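받는 사람: 공동구매 메일링 리스트
보낸 사람: Inese Vītola
날짜: 2026년 5월 25일
제목: Re: [공구] 배송 상자 규격과 반납 방식

안녕하세요, Inese입니다.

먼저 Duván 님이 지난번에 올리신 글을 인용하고 그 밑에 답을 적습니다.

> 3월 공구분부터 Paucar 쪽에서 상자를 바꾸겠다고 합니다.
> 지금까지는 원두와 차를 한 상자에 담아 보냈는데, 앞으로는
> 품목별로 나누고 상자도 얇은 것으로 쓰겠다는 얘기입니다.
> 상자값은 개당 438원에서 더 오르지 않습니다. 다만 빈 상자를
> 회수해 주지는 않으니 각자 처리해야 합니다.
> 의견 있으시면 리스트로 주세요. 개인 메일로 보내시면
> 제가 정리하다가 빠뜨립니다.
> Duván Cuadros

상자를 나누는 데는 찬성합니다. 작년에 차 봉지에 커피 냄새가 밴 일이 두 번 있었고, 그때마다 교환 요청을 처리하느라 시간이 꽤 들었습니다. 품목별로 나누면 이 문제는 없어집니다.

걸리는 것은 회수입니다. 저희 집계로는 3월 한 달 동안 나간 상자가 141개입니다. 이 가운데 다시 쓸 만한 상태로 돌아온 것이 절반을 조금 넘었습니다. 나머지는 모서리가 눌렸거나, 테이프를 뜯으면서 겉지가 같이 벗겨진 것들입니다. 회수가 없어지면 이 상자들이 전부 각 가정의 종이 수거로 나갑니다. 그 자체가 나쁜 일은 아닙니다만, 저희가 공구를 시작할 때 정한 원칙이 포장을 두 번 이상 쓰자는 것이었으니 그냥 넘어갈 수는 없다고 봅니다.

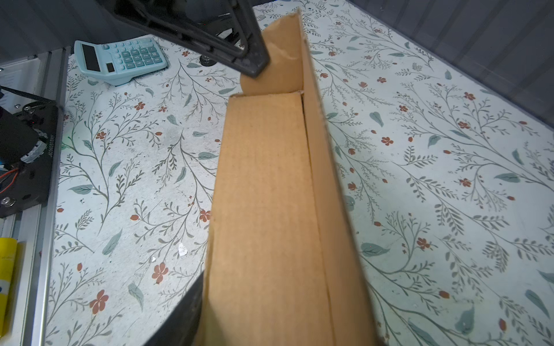

그래서 제안을 드립니다. Paucar가 회수를 하지 않더라도 저희끼리는 돌려 쓸 수 있습니다. 물건을 받는 곳은 지금처럼 두 군데로 두고, 다음 수령일에 지난번 상자를 접어서 가져오시면 됩니다. 가져온 상자는 소분할 때 씁니다. 원두는 큰 자루로 받아서 저희가 나누면 kg당 1,060원이 싸집니다. 소분은 수령일 오전에 세 사람 정도가 하면 끝나는 양입니다.

상자를 가져오실 때 부탁드릴 것이 몇 가지 있습니다. 테이프는 칼로 가운데만 갈라 주세요. 손으로 잡아 뜯으면 날개가 찢어지고, 찢어진 날개는 다시 붙여도 무게를 받지 못합니다. 송장 스티커는 떼지 않으셔도 되지만 이름과 전화번호는 펜으로 지워 주세요. 젖었던 상자는 말랐더라도 가져오지 마세요. 골판지는 한 번 젖으면 골이 주저앉아서 겉으로는 멀쩡해도 쌓으면 내려앉습니다. 기름이 묻은 것도 마찬가지로 받지 않겠습니다.

접는 방법도 적어 둡니다. 바닥 날개를 먼저 풀고, 원래 접힌 선대로 눕히면 됩니다. 없던 선을 새로 만들면 그 자리가 약해집니다. 접은 상자는 크기별로 끈에 묶어 주시면 보관하기 편합니다. 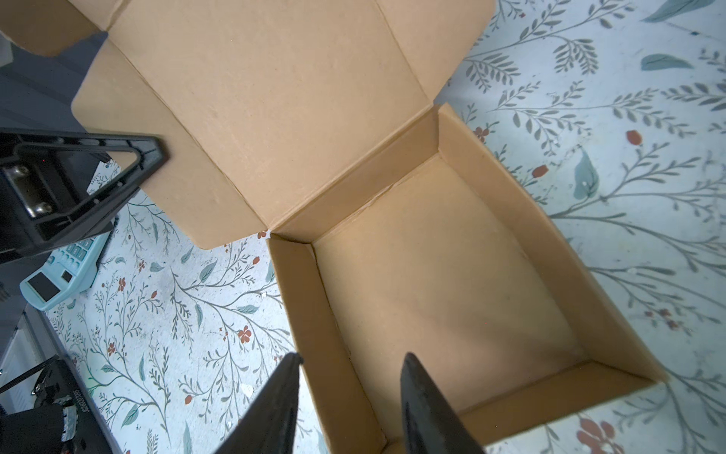
보관 장소는 Gwawr Harries 님 댁 창고를 쓸 수 있는지 여쭤보았고, 선반 두 칸까지는 괜찮다는 답을 받았습니다. 바닥에는 두지 않기로 했습니다. 장마철에 습기가 올라오기 때문입니다. 두 칸이 다 차면 그 뒤로 들어오는 상자는 받지 않고 종이 수거로 돌리겠습니다.

완충재 얘기도 나왔던 것으로 기억합니다. Brilitex에서 나오는 종이 완충재 견본을 받아 보았는데, 차 종류에는 충분하고 유리병에는 부족합니다. 병에 든 꿀이나 잼은 지금처럼 신문지를 구겨서 채우는 편이 낫겠습니다. 집에 모아 두신 신문지가 있으면 수령일에 상자와 같이 가져오셔도 됩니다. 광고 전단은 미끄러워서 잘 쓰지 않습니다.

비용은 이렇게 하면 어떨까 합니다. 새 상자를 쓰시는 분은 상자값을 그대로 내고, 돌려 쓴 상자로 받으시는 분은 내지 않습니다. 어느 쪽으로 받을지는 주문서에 칸을 하나 만들어서 고르게 하겠습니다. 선물용으로 사시는 분들은 새 상자가 필요하실 테니 한 가지로 통일할 필요는 없습니다.

Latico의 차 주문은 이번 변경과 상관이 없습니다. 그쪽은 원래 자루로 오고, 받는 날짜도 그대로입니다.

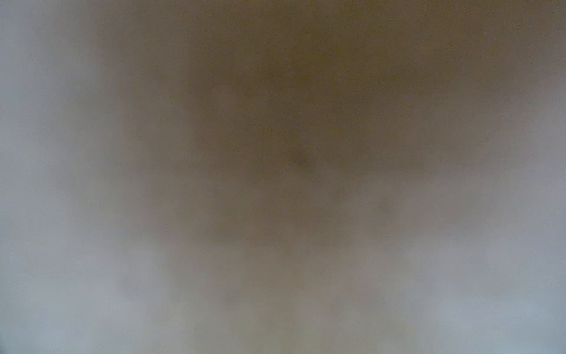 Stuart Whitlock 님은 어제 통화에서 돌려 쓴 상자에 식품을 바로 담는 것은 반대한다고 하셨습니다. 안쪽 봉지가 밀봉되어 있으면 괜찮지만, 소분한 원두를 종이봉투에만 담아 헌 상자에 넣으면 냄새가 옮을 수 있고, 전에 무엇이 들어 있던 상자인지도 알 수 없다는 말씀이었습니다.

맞는 지적이라서 제안을 조금 고칩니다. 돌려 쓰는 상자는 공구에서 나간 것만 받겠습니다. 다른 데서 온 상자는 깨끗해도 받지 않습니다. 원두는 밸브가 있는 봉지에 담아 봉한 다음에 넣고, 상자 겉면에는 원두용인지 차용인지 적어서 섞이지 않게 하겠습니다. 봉지값이 조금 더 들지만 큰 자루로 받아 줄어드는 금액 안에서 해결됩니다.

Amparo Salazar 님께서는 주문서에 칸을 추가하는 것이 가능한지 확인해 주시면 고맙겠습니다. 어려우면 첫 달은 비고란에 적는 것으로 하겠습니다. Duván 님은 Paucar에 큰 자루 최소 주문량을 다시 물어봐 주세요. 예전에 들은 수량이 지금도 맞는지 모르겠습니다.

다른 의견은 이 메일에 이어서 답해 주세요. 제목은 바꾸지 말아 주시고요. 반대가 없으면 다음 주문분부터 이대로 진행하겠습니다.

Inese Vītola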